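Pristance Long Bread Basket
Item 2169
From the Pemley table range

Woven basket for bread, rolls and small baked goods. Rectangular, with a braided rim. Sold singly or in a case of 6.

What it is for

The long basket is meant for the table, the breakfast counter and the bakery shelf. It takes a sliced loaf laid on its side or a batch of dinner rolls. Cafes also use it for wrapped pastries and for packets of sugar and tea.

It is not a proofing basket. The weave is open and wet dough will work its way into it. If you bake sourdough at home and need something to hold the dough while it rises, look at the Jiddale proofing range, which comes with fitted cloths.

Using it with a liner

Bread that goes out warm should sit on a liner. A folded cotton napkin is enough. The liner catches crumbs, keeps butter and oil off the strands and holds a little heat in. Soft rolls dry out faster in an open basket than in a covered dish, so fold the corners of the cloth over the top if the meal is going to run long.

Paper liners cut for the long basket are sold in packs of 40. They are plain white, greaseproof on one side, and go in with the shiny side up.

Crusty bread does better uncovered. Put it in shortly before serving and leave the cloth open, or the crust goes soft.
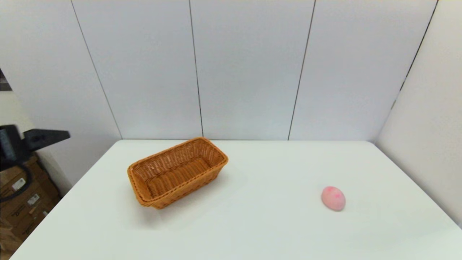
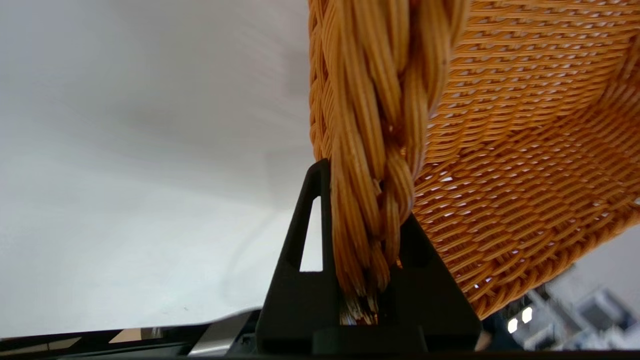
Bhupendra Rajput wrote in to say that the advice on liners should go further. He changes the cloth between lunch and dinner even when it looks clean, and he finds that seeded loaves are the worst for leaving bits in the weave. His method is to turn the basket over, tap the base a few times with the flat of the hand and then go along the rows with a dry pastry brush. He does this before any washing, as damp seeds stick.

Cleaning

Shake out crumbs after each use. Wipe with a cloth wrung out in warm water and a little dish soap, then wipe again with clean water. Do not soak the basket and do not put it in the dishwasher.

Let it dry fully before it goes back in a cupboard. Stand it on one end where air can get at both sides. Do not dry it in the oven, on a radiator or in strong sun.

For grease marks, use a soft brush and baking soda mixed with a little water. Work along the strands and keep the brush light on the rim.

Loose ends

Short ends may show where a braid finishes. Trim any that catch on cloth with small scissors, and leave the braid itself alone. Pulling on an end can open up the plait.

Storage

Baskets can be stacked if they are dry and empty. Put a sheet of paper between them to stop the rims from rubbing. In a very dry room the strands may creak or turn brittle over time. A light misting with water, followed by a full day of drying, helps.

Food safety

Keep raw meat, unwashed produce and anything with sauce out of the basket. Cut bread should go in with clean tongs or on a liner. Replace the basket if the strands have split or if a stain stays after cleaning.

Ordering

Single baskets ship from the Srivastava warehouse. Orders placed before noon leave the same day. Cases are packed to order and take longer in June, when we close for stock count.

Shipping is free on orders over $70. Unused baskets can be returned in their original packing. Opened packs of paper liners cannot be returned.

Related items

Pemley cotton bread cloth, plain
Paper liners for long basket, pack of 40
Pemley round roll basket
Jiddale proofing basket with cloth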